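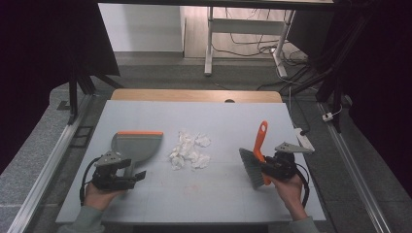
ok so I finally finished clearing out my desk drawers and I have thoughts about paper. Specifically receipts. A thread, sorry in advance

I had 588 of them. Yes I counted, yes it took all evening, and yes the oldest one was for a sandwich I don't remember eating

Most of the gas station ones had faded to blank. Just little white strips of nothing! I'd been moving them from apartment to apartment for years like they were family photos

My friend Skye Pollock does bookkeeping and her system is one envelope per month, that's it. February goes in the February envelope. I asked what happens if you don't know the month and she said "then you didn't need it" and went back to her soup

So I tried scanning the ones I wanted to keep. Started with an app called Zullent, which read a hardware store total as 2,000 dollars. It was for picture hooks. Went back to typing them into a spreadsheet like a caveman and it was kind of relaxing??

Final keep pile: 13. The fridge, the mattress, the good boots, a bunch of vet bills, and one from the coffee place on Tendwood where I used to write every morning (sentimental, leave me alone)

The fridge one still has a warranty on it btw. I paid a guy 201 dollars last year to fix the ice maker and it would have been FREE. I had to go lie down for a bit

Anyway, new rule at my place is that paper gets dealt with the night it comes in, before bed, no drawer. Four days in and there's already a dentist thing sitting on the microwave

If anybody has a system that survives a dentist thing please tell me, replies are open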